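Ticket 2928: Cell rules v2, "tidy table" clause, does it mean anything?
Status: Open
Raised by: Vaughan Mudgway
Assigned to: Lenka Šimko
Area: Good practice / tabletop cells
Related: 2895 (closed, duplicate)

Vaughan Mudgway
I have read the new cell rules twice and I still don't know what I'm meant to do differently. Rule 4 says the table must be "tidy and representative" before a run. Tidy according to whom? If I line all the cutlery up like a wedding breakfast the arms get an easy job and we learn very little. If I chuck it down any old how, the next person marks me down for an untidy start. The Sauerland site copied this clause from the Jirkthorpe handbook, and I doubt anyone at Jirkthorpe could tell you where they got it.

Forks at mixed angles, one of them with a see-through handle. Pass or fail under rule 4?
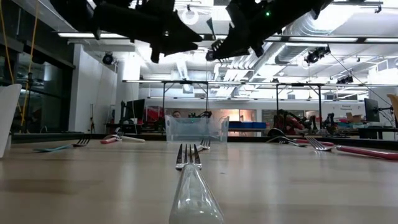

Beatrice Mbwambo: pass, as far as I'm concerned. Rule 4 was written to stop people leaving mugs and tape on the work surface. It was never about the angle of a fork. But I agree the word "tidy" is doing a lot of damage and I'd sooner see it struck out.

Vaughan Mudgway
Then strike it out. A rule that needs Beatrice on hand to explain it is no use on a late shift. I'd also like to know who decided that "representative" could be judged by eye. We had 3240 logged starts up to October and I couldn't find a single one failed under this clause. Either we are all marvellous or no one is checking.

Lenka Šimko
Second one, I think. I went through the log notes and the box for rule 4 is ticked every time, often before the operator has put anything on the table. I've asked Vurar for their wording, as they run the same checklist.

Update 16/05/2025, Lenka Šimko
Vurar's version is below. I've put it into plain words.

4a. Anything not on the task sheet comes off the table.
4b. Task items may lie at any angle, and may touch or overlap, unless the sheet says otherwise.
4c. Bins and baskets go where the sheet puts them. If the sheet doesn't say, write down where you put them.
4d. Clear plastic items are named as such in the notes.
4e. Look under and behind both arms before you tick the box.

Kiprono Rashidi
4c is the only one I'd fight for. Every argument I've had over a repeat run came down to where the bin was. I'm less keen on 4e. People will tick it from the chair, same as they do now.

Vaughan Mudgway
Agreed on 4e, it's wishful. And 4c is fine until you have a bin in the middle, a basket at one side and a sheet that only says "container". Which container? I've asked this before, in 2895, and it was closed as a duplicate of a ticket that didn't mention containers at all. 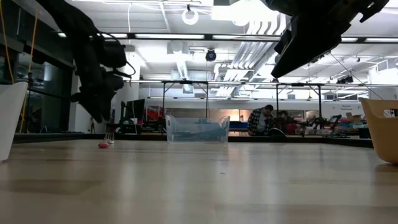
Clear bin near the middle of the table, tan basket at the right edge.

Lenka Šimko
Fair. I've added "name the container" to 4c and reopened the question from 2895 here. The word "tidy" is gone from the draft. "Representative" stays until Dale Fraser has had his say, as he signs off the sheets.

Vaughan Mudgway
I'll trial the draft, but I'm not ticking 4e unless somebody tells me what counts as looking. Leave this open please.

Next action: Dale Fraser to comment on "representative" and 4e.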